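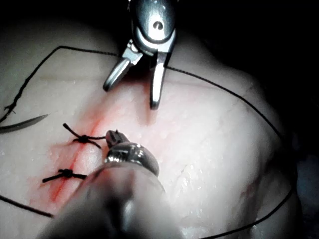 FLISTINSTEAD, August

My grandmother kept her needles in a throat lozenge tin, and when I was small I was allowed to open it only on rainy afternoons, which in Flistinstead gave me plenty of chances. She mended everything (socks, pillowcases, the seat of my grandfather's one good chair) and she talked the whole time she did it, so I grew up thinking of sewing as a kind of conversation that happened to leave you with a shirt at the end.

I thought of her a good deal this summer, going up the stairs to the mending circle above the old Grarnberg shoe shop. It meets in the evening, once the heat has gone out of the brick, and there were 11 people around the long table on my first visit, every one of them with something torn in their lap. Adoración Tejada had a wool coat whose lining had given up years ago. Eustaquio Escobedo was working on a tent.

"I bought it for a trip I never took," he told me, holding up a rip as long as his forearm. "Now I've spent more hours with it than I would have spent camping!"

The circle was started by Rokeya Siddiqui, a retired schoolteacher who charges nothing and brings the thread. She teaches one stitch at a time and will not be hurried. Beginners get the running stitch and stay there for weeks, up one side and down the other, until their hands stop arguing with them. After that comes the ladder stitch, which closes a seam from the inside and disappears when you pull it snug, and I don't mind telling you I gasped the first time mine did.

What surprised me was how much looking there is. Before Rokeya lets you thread a needle, she has you lay the tear flat and study it, which way the cloth runs, where it has thinned, how far the damage goes past the part you noticed. I gave 20 minutes to a hole in a cardigan I had owned since college, and I believe I saw that cardigan properly for the first time.

Shazia Shaikh, who sits nearest the window, is making a quilt from her late father's work shirts. She has cut 173 squares and isn't sure she wants to finish. "When it's done I'll have to put it on a bed," she said, and went back to pinning.

By 10 the kettle was empty and Soledad Villalobos was sweeping up the thread ends. I walked home the long way, past the Fletthorpe bakery with its lights off, wearing the cardigan, though the night was far too warm for it.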